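Search this site
Search for:
Go

Keeping a paper commonplace book for a year

Last March I bought a plain notebook at the stationery shop in Pisholm and decided to copy into it anything I read that I wanted to keep. I had tried this before with a notes app and ended up with a long list of links I never opened again. The notebook has gone better. It is almost full now, so I am writing down how I use it before I start the next one.

The rules have changed a few times. At first I copied everything by hand the moment I came across it, which made reading slow and annoying. I would stop in the middle of a chapter, look for a pen, lose my place, and then find that the sentence I liked so much was repeated in better form two pages later. Now I put a small pencil mark in the margin, or a slip of paper if it's a library book, and go back when I have finished. About half of the marks no longer seem worth the trouble by then. I erase those.

I do the copying in the evening, usually after 9, at the kitchen table. I give it as long as the kettle and one cup of tea. If there is more to copy it can wait until the next time.

Each entry gets a number, the author, the title, and the page. I skipped page numbers for the first 21 entries and I regret it. There is a passage in there about how salt was carted inland in winter, and I know which book it came from, but I have looked for it twice and can't find it. The book has no index.

My own index takes up the last few pages of the notebook. I wrote the letters of the alphabet down the side, with more room for some than others, and I add a word and an entry number when I copy something. I gave S far too little room and it has spilled over into Q, where there was nothing anyway. Next time I will leave the index for a separate thin booklet tucked in the back cover. The notebook has 96 pages and losing six of them to an index is more than I would like.

People ask what kind of thing goes in. Mostly it is short. A recipe for pickled beets from an old church cookbook. Two lines from a poem. A paragraph on how to tell when a plum is ready to pick. The opening of a novel I otherwise didn't care for. I copied out a good part of a guide to the Urklow footpath because the library copy was falling to pieces and I wanted the directions for the section past the mill. I used those in the fall and they were still correct, except that one stile is now a gate.

I don't put in my own thoughts. I tried to for a while and found that I skipped over them when I read back. Once in a while I write "see 40" or "compare 12" next to an entry, and that is enough. 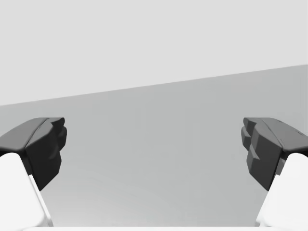
The pen matters more than I expected. I started with a gel pen that smeared under my left hand, and several early pages have a gray shadow across them. I switched to a fine ballpoint. It is not a pleasure to write with but it dries at once. The paper is thin and shows through a little. A friend recommended the Viklund notebooks, which have heavier paper, and I have one on the shelf for the second volume. It cost 3 times what the first one did, so I hope it lasts.

I am also going to leave a blank line between entries. I packed them in tightly at the start to save space, and those pages are tiring to read. The later ones have more air in them and I go back to them more often.

I did wonder whether I would ever read any of it again. I do, mostly on the train to Skirkau, where the signal drops for a long stretch. I open it somewhere in the middle and read four or five entries. Last week it was a list of old names for kinds of rain, followed by the beets.

I made the beets over the weekend. The recipe calls for more clove than I would use again, and I have penciled that in beside it, so I suppose I have broken my own rule.

Filed under: Reading, Paper & Pens

Recent posts
Library books I have renewed too many times
Walking the Urklow path in wet boots
A shelf for the hallway
What I read in the winter
Mending a torn page with rice paste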